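Home | Services | Streets and Drains | Jobs | Contact

Route Inspectors, Curbside Collection (Part-Time)
City of Lalville, Sanitation Office

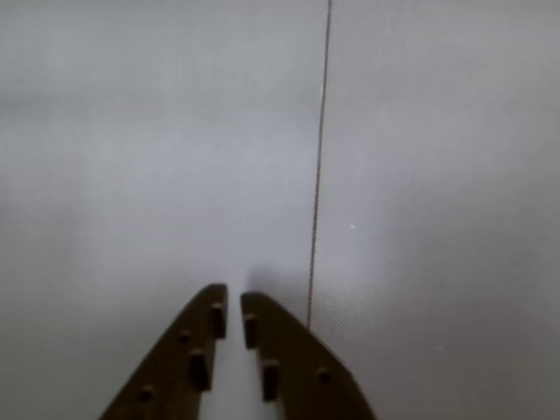 Two gripper fingers against a pale grey background.

The City of Lalville is hiring part-time route inspectors for the Hebden and Vornport districts. Inspectors walk assigned streets on collection days, record missed pickups and blocked storm drains, and report illegal dumping so a crew can be sent out. The positions start in March.

Collection in both districts is carried out by Numwood under contract with the city. Inspectors are city employees and do not work for Numwood. They do not lift or load waste.

What you will do

- Walk one route per shift and fill out the route sheet, block by block
- Check that carts and street bins were emptied and that spilled trash was picked up
- Log dump sites with a street address or nearest cross street
- Visit addresses where a resident has filed a complaint and write down what you find
- Leave printed notices about sorting and set-out times
- Turn in your sheets at the Vornport yard office before the end of the shift

The two districts have 458 blocks between them. Routes rotate, so you should expect to work in both. Most shifts start at 6 a.m. Some afternoon shifts are assigned after public holidays, when collection runs a day late.

What we need from you

- Age 18 or older
- Able to walk for up to four hours in most weather
- Clear handwriting and basic phone skills
- Able to deal politely with residents who may be upset about service
- A driver's license is useful but not required

Experience in sanitation, code enforcement, meter reading or mail delivery will be considered. Training is paid and takes three days.

Hours and pay

There are 13 openings. Full monthly pay is $2,020 before taxes, based on a regular schedule of five shifts a week. Boots, a rain jacket and a safety vest are provided. Inspectors who use their own phone for reports receive $32 a month toward the bill.

How to apply

Pick up a form at the Sanitation Office front counter or at the Hebden branch library. Return it to either place by Sat 14 December. Include the names of two people we can call who have worked with you. Forms left in the overnight drop box after the closing date will not be read.

Applicants chosen for an interview will be called by phone. If you applied last year and were not hired, you may apply again, but you will need to fill out a new form.

Contact: Sanitation Office, City of Lalville | © City of Lalville | Back to top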